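Stemer Table Covering, White, Wipe-Clean

Item no. 758
Sold by the running metre or cut to length
Page last revised 2025-02-14

Overview

The Stemer is a plain white covering for tables and worktops that are used for sorting, grooming, sewing, packing and similar light work. It has no printed pattern, so small items with fine detail can be found against it without much searching. It is supplied on the roll or in pre-cut lengths and needs no fixing on a level table.

The covering is made by Ballia and finished at the Ralitz works, where the edges are trimmed and the rolls are checked for width. Stock from the December delivery onwards has the revised backing. Earlier stock can be used beside it, but the two should not be joined on one table as the edges sit at slightly different heights.

Surface

The top face is closed and can be wiped with a damp cloth and washing-up liquid. Scouring powder and wire pads will dull it. Hair, thread and dust are best brushed off dry first. Ink and hair dye should be wiped up at once; marks left overnight may stay.

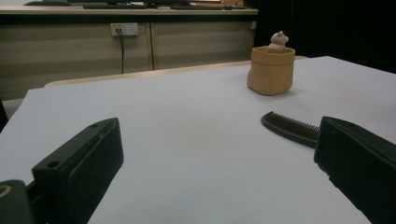

Dark items such as combs, hairgrips and scissors stand out well on white, and this is the usual reason for choosing it over the grey version. Pale items are less distinct. Where most of the work is with white or cream goods, order the grey. Small pouches and pots can stand directly on the covering. Heavy containers should be lifted when moved, not dragged.

Fitting

Unroll the covering face up and leave it flat for 11 hours before cutting. Cut from the back with a sharp knife and a steel rule. Allow 42 mm of overhang on each side, or cut flush if the table has a raised lip. Creases from transport normally drop out under the weight of the material. Do not iron.

For tables wider than one roll, lay two lengths side by side and join them underneath with Buzatu flat tape (sold separately). Press the tape down from the middle outwards.

Specification

Colour: white
Finish: matt
Thickness: 2 mm
Full roll width: 1400 mm
Shortest cut length: 400 mm
Backing: non-slip, revised type
Not suitable for: hot pans, outdoor use, floors

Ordering

State the item number and the length in millimetres. Cut lengths are made to order and cannot be returned unless faulty. Full rolls can be returned unopened. Samples are sent folded and will show a crease.

Related items

Stemer Table Covering, Grey
Buzatu Flat Tape
Ralitz Edge Clips, pack of four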